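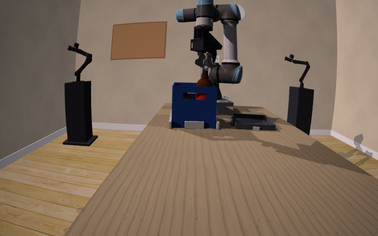 Blue crate with a brown bottle in it, on the long wooden table.

Sunday, 28 May 2023

I have wanted to see Skumden ever since Ximena Olvera came back from there two summers ago and talked of nothing else through an entire dinner. Last week I finally went, and I can't remember when a pile of old stones made me this happy!

Skumden is what's left of a river port. The town grew up around a bend where boats coming down from the hills had to stop and pay, and for a long time it was rich enough to have its own mint, a covered market and a bathhouse with heated floors. Then the river moved. It took a few generations, going by the silt, and the merchants drifted off to Stirnetham and took a good part of the town's cut stone with them. If you walk down Stirnetham's main street and look at the doorsteps, you can still find blocks with carved letters on them, some upside down. I spent a whole morning doing just that and was late for lunch.

Getting to the site is easy. There's a bus from the Stirnetham station that drops you at the lower gate, and from there you walk up the old harbor road. Take the harbor road even if somebody offers you a ride to the top. You come in the way the sailors did, with the wall of the customs house on your left (it still stands higher than my head) and the ruts from the carts under your feet. The ruts are deep, so wear real shoes.

The customs house was my favorite part. There is a stone counter with five round hollows in it, each one a different size, and the grain was measured right there in front of everyone. Some official scratched a tally into the wall beside it and then crossed it out, hard. I stood there far too long wondering what went wrong that day.

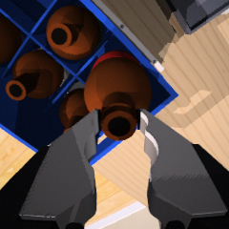
From the customs house the path climbs to the market square. Our guide, Levente Rácz, grew up within sight of it and told us he used to play soccer between the columns before the fence went up. He had us all stand where the fish sellers had their slabs and look back toward the river, and suddenly the whole plan of the town made sense. Everything slopes the same way, so one good bucket of water at the top of the square would have rinsed the whole place down to the dock. I love that kind of thing. Temples are wonderful, but give me a drain any day!

Past the square are 125 steps up to the bathhouse. They're steep, and there is no shade at all, so go early. The floor of the hot room has partly fallen in, and you can look straight down at the little brick pillars that held it up. One brick has a dog's paw print in it. Afshin Asadi, who was traveling with me, took more pictures of that paw print than of everything else put together, and I can't blame him.

The museum is small and sits by the upper gate. It holds 3,846 coins from a single jar, found under the floor of a bakery, and they've spread them out in one long case so you can see the rulers change as you walk along. Toward the end the silver gets thinner and the portraits get worse. The last few faces could be anybody. 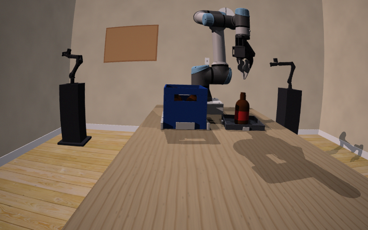 I'd give the site most of a day. The official leaflet says up to 2 hours, and whoever wrote that must have been running. Bring water, a hat and something to eat, as the kiosk was closed when we were there. The evening bus back leaves from the lower gate, not the upper one, a fact we learned at a sprint.

I'm hoping to go again in June with Gergely Kun, who reads old inscriptions much better than I do and has promised to help me with those Stirnetham doorsteps. There's one outside the pharmacy that I'm sure has a ship on it. Afshin says it's a shoe.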